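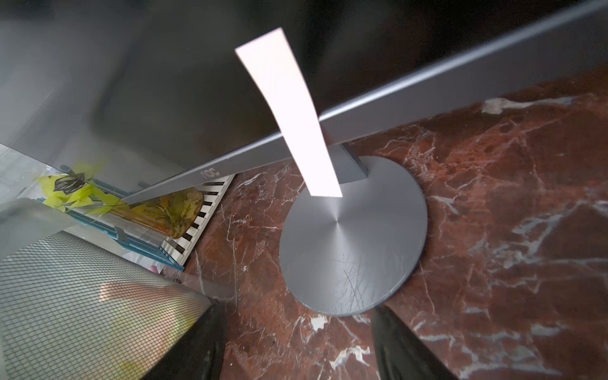 My project was meant to be about how people in Jidside choose their library books. Then I saw how many loans there were and had a small panic! The branch on Godham Road let me have its lending list for August with all the names taken off, and it came to 3472 loans. I'd pictured maybe a few hundred.

So I cut it down. My tutor, Carleen McKinnon, said to pick one question and stick with it, and mine became: do people borrow more books by an author after they've borrowed one they finished? Except the list doesn't say who finished anything (obviously, once you think about it), so I wrote a short questionnaire as well and left it on the front desk. I got 34 back, two of them with only the first page filled in.

The bit I enjoyed most was the comments. Loads of people said they go by the cover, and then felt the need to say sorry for it. One person reads the last page first, every time, and if it's sad the book goes back on the shelf. I'd left a tiny box for comments and people wrote up the margins and over the back, so next time they get a whole page.

Crime came out top, with about 12 answers naming it as the thing they borrow most. Gardening did better than I expected. Poetry did very badly, sorry poetry.

Nizar Geagea on my course read my draft and pointed out that I'd only asked people who come to the front desk, so anyone using the self-service machine got missed. He's right, and I've put that in the section on problems.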